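Dokside Patch Moves the Save Points, and Players Want Them Back

When Gerkstead came out on PC in December, most of the talk was about its map. The game, made by the small studio Dokside, drops you in a closed ferry terminal and asks you to find your way down to the water. There are no markers and very little dialogue. Reviews were good, sales were modest, and a steady group of players kept finding new routes.

Patch 2, released on 14th September, has split that group. It takes out the storage rooms where you could save and replaces them with an autosave that runs at the end of each floor. A thread asking for the old system had 2655 replies by the end of the week.

"People planned their whole run around those rooms," said Thoa Mai, who keeps the best-known route guide. "I have to rewrite three chapters, and I'm not sure the shortcuts still make sense."
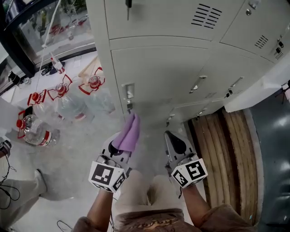 Dokside's lead designer, Rigoberto Echeverri, says the change came from watching new players quit on floor 3. Many of them had walked past the save room without trying anything in it. The original saves worked through lockers, plain gray metal ones with vent slots in the doors and a key left hanging in a lock, and the studio had assumed the key would be enough of a hint. "We thought it was obvious," Echeverri said. "We had been looking at it for too long."

Not everyone is upset. Shivam Dixit, who streams the game twice a week, said the autosave has made his runs faster and that he lost less progress in his first night with the patch than he used to lose in an hour. He does miss the music that played in the rooms — it was the only music on the lower floors.

The studio is now working on a setting that would let players pick either system. Nhung Từ, who handles community support, told the forum it would need separate save files, and that old files from before the patch can still be loaded up to floor 5. Past that point the game starts you at the top of the stairs.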